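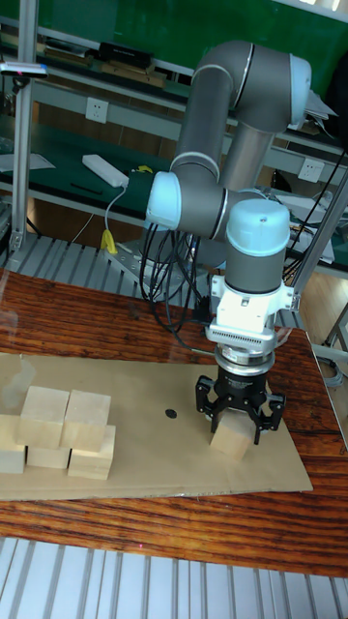
Cubo (juguete)

Buscar en la enciclopedia Ir

El cubo de madera es una pieza de construcción infantil de seis caras cuadradas iguales, por lo general sin mecanismos ni encajes. Se apila por simple peso y se vende suelto o en juegos. Forma parte de la familia de los bloques de construcción, junto con los prismas, los cilindros y los arcos.

Materiales

Las maderas más empleadas son el haya, el arce y el tilo. El haya es densa y resiste bien los golpes; el tilo es más ligero y se talla con facilidad, por lo que se prefiere para los cubos con letras en relieve. Las aristas suelen matarse con lija o fresa.

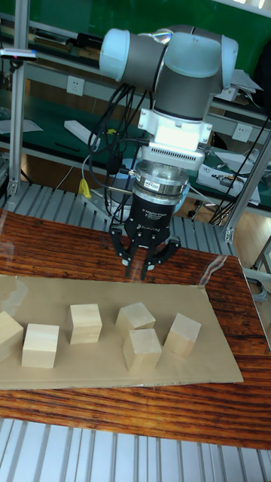 El acabado puede ser crudo, encerado, al aceite o pintado. Los cubos crudos absorben la suciedad de las manos y se limpian con un paño apenas húmedo, pues el remojo hincha la fibra y deforma las caras.

Historia

En el siglo XIX, el pedagogo alemán Friedrich Fröbel incluyó los cubos en sus «dones», una serie de materiales para el jardín de infancia. El tercer don es un cubo mayor dividido en ocho iguales.

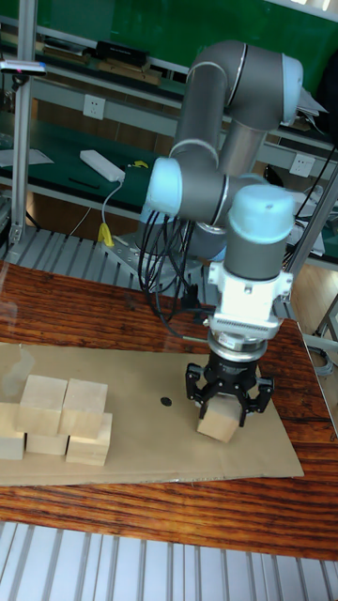

Entre los fabricantes pequeños figura el taller Gastton, que comercializó la serie Clultavitz en cajas de 39 piezas y, más tarde, en una caja escolar de 124. La serie se publicaba cada agosto en un catálogo ilustrado por Donnie Urquhart. El taller Habte produjo después una versión con letras, retirada tras una tirada de 1000 cajas.

Uso

Los niños pequeños empiezan por agarrar, golpear y alinear las piezas. Las torres aparecen más tarde, seguidas de los puentes, que exigen dejar un hueco entre dos apoyos y cubrirlo con una tercera pieza.

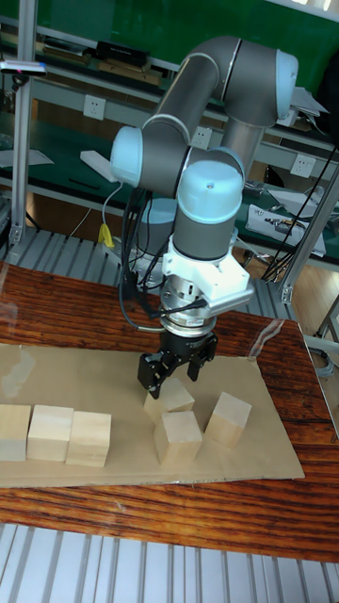 En la escuela se utilizan también para contar, comparar longitudes e introducir la noción de volumen.

Véase también: Bloques de construcción, Dones de Fröbel, Rompecabezas

Categorías: Juguetes de madera | Juegos de construcción | Material didáctico

Compartido 7 veces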